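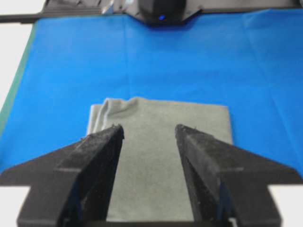 **How often should you wash a wool jumper?** Far less than you think. Mine get a proper wash after every 10 wears or so, and in between they're aired on the back of a chair by an open window.

I came to this late, having spent most of my twenties boiling the life out of everything I owned. I once shrank a Cloranlow cardigan so badly it would have fitted a large teddy (it had cost me £85, and I still think of it). So when I started asking people how they look after their knitwear, I was mostly hoping to be told off kindly.

Nerea Pastor did the telling off. She mends jumpers in a back room in Karnau, up a flight of stairs that smells of lavender and steam, and she had 8 of them waiting on the rail when I turned up in July, of all months. Summer is her busy season! People get their woollies out to pack away, find the holes, and panic.

"Moths like dirt," she told me, biting off a thread. "Soup, sweat, skin. Wash it before you store it, even if you wore it once."

Her method is cool water, a small squirt of wool wash, ten minutes' soak and no rubbing whatsoever. Then you roll the thing up in a towel and kneel on it, which I enjoyed far more than I should have. Dry it flat, away from the radiator, and turn it over at bedtime.

Hangers came in for some abuse too. A heavy jumper on a hanger grows long arms and funny little shoulder horns, so fold it and put it in a drawer. Ro-un Ha, who knits for a living and has 308 finished pieces in her notebook, folds the sleeves in first and then brings the hem up to the neck. She puts the thick ones at the bottom of the pile and refolds the lot each spring, along different lines, so the creases don't set.

As for bobbles, I'd been pulling mine off by hand in front of the telly. Don't, says Nerea, you're dragging more fibres out with them. Use a wool comb, lightly, with the jumper laid on a table, and stop before you think you've finished. I bought one on the way home and did the elbows of my old green one that same evening.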